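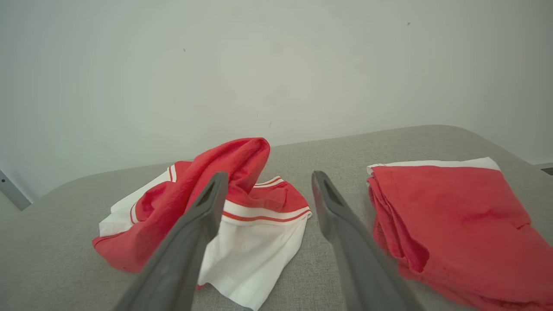

Wrist camera view, one garment folded, one still in a heap

haldane_bench
Posted May 15, 2020

Hello all. This is my folding arm at home, build number 4. I use red and white sports clothes for all tests, because the camera sees the edges well against the grey fabric. The fingers are plastic and my problem is the first grasp. When the cloth is in a heap, the program takes the highest fold, and very often that is the middle of the garment and not the waistband. Has somebody solved this on a small budget?

pleditz
I would not search for the waistband at all. Lift the heap by any point, let it hang, then take the lowest corner with the second grasp. My log has 1,749 grasps done in this way and I am quite satisfied.

haldane_bench
Thank you, but I have only one arm. Who holds it while I take the corner?

pleditz
A clothes peg on a stand. Ugly, but it works.

Butgate
I must disagree with pleditz. With short things the lowest corner is a different one each time -- you lose more than you win. The stripes on the trim are a gift, so use them. I marked 122 pictures by hand in April and my detector finds the band in most heaps.

pleditz
Most heaps on your table, with your lamp. Try it in the evening.

Butgate
I did try it. It is worse, I admit.

haldane_bench
I will begin with the stripes, then. One more question: does the Prolance wrist mount leave space for a rubber pad on the finger tips?

Butgate
Yes, if the pad is thin. Mine is glued on the inner side.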